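Minutes of the box and table group, Friday, January 20, 2023
Chair and notes: Ryan Ackroyd

We got going a little late on account of the coffee, and I thank everybody for their patience. First up was the big white box with the open top, and whether it should stay with the flat marked board or go into storage with the Multon pieces. After a good long chat we agreed they belong together.

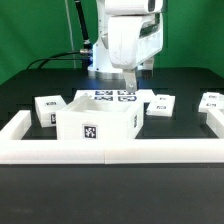 Does the Multon shelf have space for anything else this winter?
There is room for one more carton, and after that we wait until March.

## Table border

The Rudness quote for new border pieces came in at $813, against $647 from Guzmán. There was plenty of friendly back and forth, and the feeling leaned toward Guzmán, provided delivery is included.
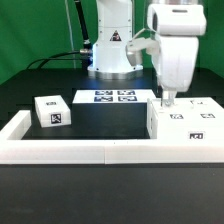
Spending was next, and I'm happy to say we still have $70 left over from the fall for small repairs. It was suggested we put a bit of that toward the front wall, where the two white pieces meet in a seam near the middle, and have the new lengths cut so the join falls closer to a corner. All in favor.

## Cleaning

We talked for quite a while about cloths, more than I expected (and I enjoyed it!). The white surfaces show every smudge,

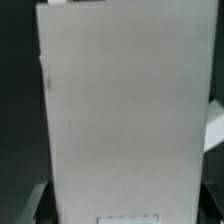 so the plan is a soft damp cloth at the end of each week and no scouring pads, please. Hetodmont will be asked for a price on a box of cloths.

## Layout

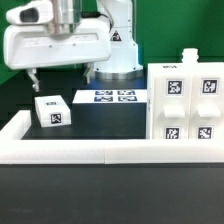 Our last item was how we'd like things set out for the open afternoon, and opinions were many and kindly given. One thought was to start with the small box sitting askew, left of center, with the flat panel behind it and to the right, and let guests straighten it up themselves. Most of us liked that very much. Ryan will write up a card for the table.

Action: Ryan to call Guzmán on delivery and bring 2 sample lengths to the next meeting.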